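Trornlow Maple Plank Board, Large
Home > Play & Sorting > Boards and Trays > Trornlow

Item 1146-L
In stock, ships in 2 working days
Sold by Pondton Play Supply

Big flat board for block play, sorting, pattern work. Three wide planks, two seams, one smooth top. Goes on a table, a bench, a rug, whatever you've got. Back in stock after a long gap, thanks for all the emails.

What it is

A board. Really just a board, and a good one. Solid maple, pale, light oil finish, no paint and no printed grid. We used to sell a version with squares marked on it and people kept asking for it without, so that's the one we kept.

Planks run the long way. Seams are glued and sanded but you can see them, and you can feel them a little with a fingernail. Blocks don't catch on them. Plenty of customers use the seams as lines, back row and front row, saves putting tape down.

Near edge has a small lip. Stops a cylinder rolling into your lap. Not a deep lip, a marble will hop it.

Grain varies. Some boards come nearly plain, some have wavy brown lines and a few dark flecks. All normal for maple, not a fault, we don't sort for it. Want a plain one? Put it in the order notes and we'll look through the stack, no promises in December.

Blocks

Board is sold on its own. The shape blocks are Kalinowski, sold seperately, cylinders and stars, red and green among the colors. Chunky little things, stand up by themselves. Stars have rounded points so no sharp bits for small hands.

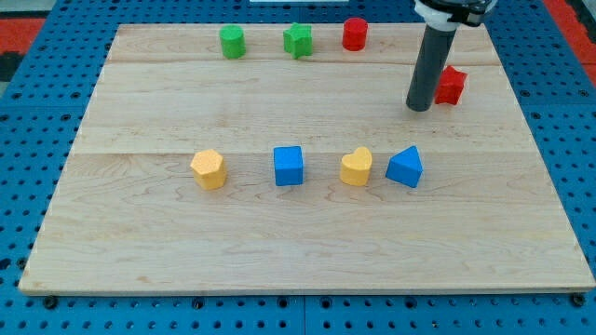

Kalinowski blocks come in a bag of 17. Odd number, yes, that's how they pack them. Two bags is plenty for a group table. One is fine at home.

Other blocks work too. Anything with a flat bottom. Tall thin stuff gets knocked over if the table wobbles, so check the table first.

Things people do with it

Color rows. All the reds on one plank, all the greens on the next.
Shape rows, same idea, stars and cylinders.
Copy my pattern. One kid sets up the back plank, the other matches it on the front.
What's missing. Line up, look, eyes shut, take one away.
Bread. We know a few of you bought it for bread. It's not sold as a kitchen board and the oil isn't the food kind, please don't.

Size and weight

Width 53 in is the XL, not this one. This page is the L. People order the wrong one every month so check the item number, L on the end. Full measurements for both are on the size sheet, link at the bottom of the page.
Heavy enough to stay put on a table. One adult can carry it, two is easier through a doorway.
Underside is plain. Add felt dots if your table scratches, pack of felt dots is on the accessories page.

Using it on a pegboard bench

Asked a lot. Yes it sits fine on a perforated top, steel or plastic. No holes in the board, so you can't peg it down from below without drilling, and drilling ends the warranty. Grerkesow side clips fit the L. They don't fit the XL. Clips hook in the pegboard holes and hold the two short sides. Buy the pair.

Care

Wipe with a damp cloth, dry right away.
No soaking, no dishwasher, don't leave it leaning on a radiator.
Crayon comes off with a bit of dish soap. Marker mostly doesn't.
Re-oil once a year or when it looks chalky. Thin coat, wait overnight, wipe.
Slight cup in dry weather is normal, store flat and it settles down.

Shipping and returns

Ships flat in one carton, cardboard corners. Keep the carton til you've checked the board over. If a corner's dinged send us a photo and we swap it, no need to send the old one back first.
Returns 53 days, unused, your cost for the postage. Boards that have been oiled, drilled or drawn on can't come back.
Pickup from the Pondton counter is free, ready after 3 pm if you order in the morning. Bring the order number. Park round the side, the front is loading only.

Also see

Trornlow Maple Plank Board, XL
Kalinowski Shape Blocks, bag of 17
Grerkesow Side Clips, pair (L only)
Felt dots
Board oil, small can
Size sheet, L and XL

Next batch of the L due in January. If it shows sold out hit the notify button, we do send the email.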